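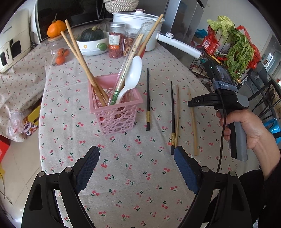 How long should one practice session be? Keep it to 5 tries per person and then swap, and you'll still have steady hands at the end of the night.

## Section 4: The chopstick drill

I wrote this part for new members of the Kesby club, but the Brillville students can follow it too. Our chopsticks are a mix of black and plain wooden ones, so don't worry about matching pairs!

1. Lay a few chopsticks on the cloth, pointing more or less the same way.
2. Stand the basket next to them.
3. Open the jaws all the way before you move in.
4. Come down over one chopstick near the middle, close slowly, and lift.
5. Carry it to the basket, lower the tip in, then let go.

**Note:** Tell your partner which chopstick you're going for — two grippers reaching for the same one is how I bent a finger link in November.

**Caution:** Check where your cable is before every lift. It loves to drift in front of the fingers, and a snag will ruin the try.

Save each try under your own folder (mine is Hestbridge-69) and start the next one with the jaws open again.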